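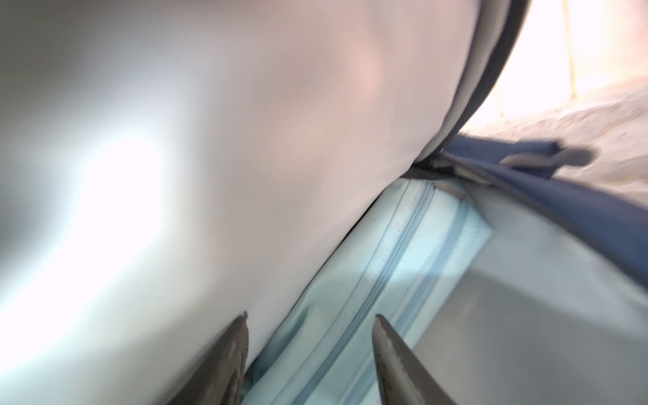

*Figure 1. White fabric with a dark edge, beside the navy blue band.*

Our project studies how school things are put in order before class. Hiwot Gebretsadik made the plan and I, Jericho Padilla, wrote this part. We started in February with a budget of 300. The book and the calculator took the most discussion – both are used every day.
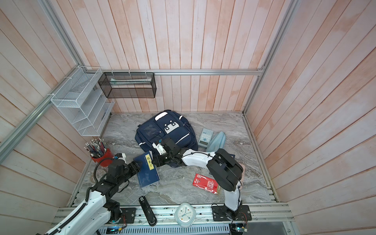

*Figure 2. Backpack, calculator, pencil cup and book on the gray marble-patterned floor.*

Next we will compare 6 packing orders.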